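Category: Student Work / Journalism and Media Studies / Term Projects

Access on the Record: How Municipal Pool Reports Reach the Public in Cletholm

Prepared by Sunil Sarkar and Malsha Bandara

1. Purpose of the study

This report examines how news about closed and limited-access meetings of the Cletholm city government reaches local readers. When a meeting room is small, or when the mayor's office limits attendance, the city admits one reporter and one photographer on behalf of all accredited outlets. These two people form the pool. They are expected to share their notes and pictures with every other outlet the same day.

The arrangement has been in place in Cletholm for several years under a short written policy. The authors set out to learn how often it is used, how quickly shared material is delivered, and how clearly readers are told where the material came from. The project was completed as part of the second-year course in reporting and public institutions.

2. Materials and method

The authors collected 246 news items that covered limited-access meetings. All were published by the three outlets that hold city accreditation: the daily newspaper, the public radio station, and the Samarakoon Review, a weekly. Items shorter than one paragraph were left out. Opinion columns were also left out, except where a column contained the only published account of a meeting.

Each item was read twice, once by each author, and coded for four points: whether a reporter from the outlet was in the room, whether pool notes were used, whether a city handout was used, and whether the item told the reader so. Where the two readings differed, the authors discussed the item and agreed on a single code. A shared spreadsheet was kept in Mulesico, the database program licensed by the department.

Interviews were held with five reporters and with one member of the city communications staff. All six agreed to speak on the condition that they would be identified only by their role. Interviews lasted between half an hour and an hour. Most took place in April at the interviewees' offices or homes.

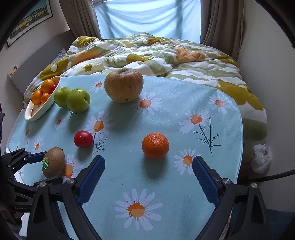 Figure 1. Table with fruit and a white bowl.

Interview notes were typed on the same day and returned to each person for correction. Two of the reporters made small changes to wording. The communications staff member asked that one passage on scheduling be removed, and the authors agreed, as it did not bear on the findings.

3. Findings

3.1 Use of pool and handout material

Of the items reviewed, 206 relied at least in part on material that the publishing outlet had not gathered itself. The remainder were written by a reporter who had attended the meeting. Pool notes were the most common outside source. City handouts, meaning written summaries and photographs issued by the communications office, were the second most common.

Handout photographs were used most often when the pool photographer had been admitted only for the opening minutes. Several reporters said that this practice had become more frequent. The authors could not confirm the claim from the published items alone, and city records do not state how long photographers were allowed to remain.

3.2 Attribution

Attribution was uneven. The daily newspaper usually named the pool reporter at the foot of the article. The radio station rarely did so on air but included a note on its website. The Samarakoon Review used the phrase "according to a report shared with this newspaper," which does not make clear whether the source was a journalist or the city.

Photographs presented a greater problem. A credit line reading "City of Cletholm" appeared under most handout pictures, but in a number of cases the picture was later reused from the archive with no credit at all. One editor explained that the credit is stored in a separate field and is lost when older pictures are moved to a new page.

3.3 Delivery

The written policy requires pool notes to be sent by 6 p.m. The reporters interviewed said that this deadline was generally met. They were less satisfied with the notes themselves, which varied in length from a few lines to several pages. The policy contains no guidance on what the notes should include.

4. Limits of the study

The authors did not attend any of the meetings discussed. The study covers one city with around 3000 registered subscribers to its weekly paper, and its results should not be applied to larger cities. The coding of attribution also required some judgment, particularly in the case of radio items, for which only the web version was available.

5. Recommendations

The authors recommend that the accredited outlets agree on a common attribution line for pool notes and a separate line for city handouts. They further recommend that the city record the time at which pool photographers enter and leave a meeting, and that this record be attached to the pool notes.

A copy of the coding sheet and the interview questions is held by the department office. The full list of items is available to students and staff on request.

Department of Journalism and Media Studies | Student Projects | Contact the department office | Back to top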